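Open day at the Verbeke furniture works
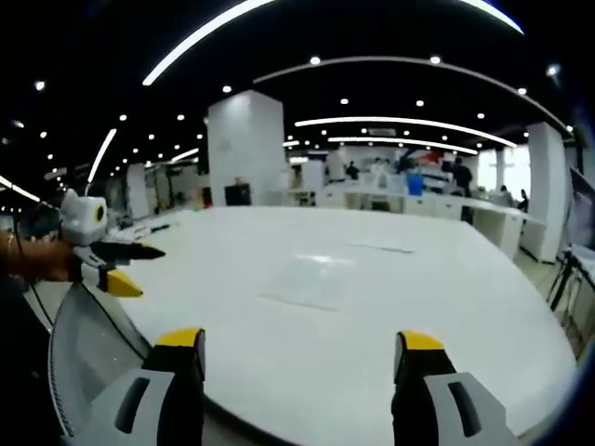
I drove over to Gusach in May because my sister had been going on about the Verbeke open day for ages, and I have a kitchen with no table in it (long story, involves a move and a very narrow stairwell). Parking was in the field behind the works and it was muddy, so wear old shoes if you go next year!

They take you around in groups of 36, and ours was led by Amber Segers, who started in the varnish shop and now runs the whole finishing side. She talks fast and loves a question. I asked why my old table went sticky every summer and got a five-minute answer about cheap wax and humidity, plus a little tin of something to try at home.

My favorite part was the sanding room. It's loud, they hand you earplugs at the door, and the smell of fresh ash wood is just wonderful. Upstairs they were getting an order ready for a hotel in Multach, 295 chairs, all with the same curved back, and a man was checking the legs one by one on a slab of stone. I could have watched him for an hour.

Lunch was soup and rolls from the Dustov bakery stand outside. Get there before noon, the cheese rolls go fast and I ended up with the plain ones.

The seconds sale was in the old loading bay. I came home with 2 stools and a bread board, and still no table, but I did put my name down for an oval one in the fall. Entry was free and the last tour goes at 4 p.m.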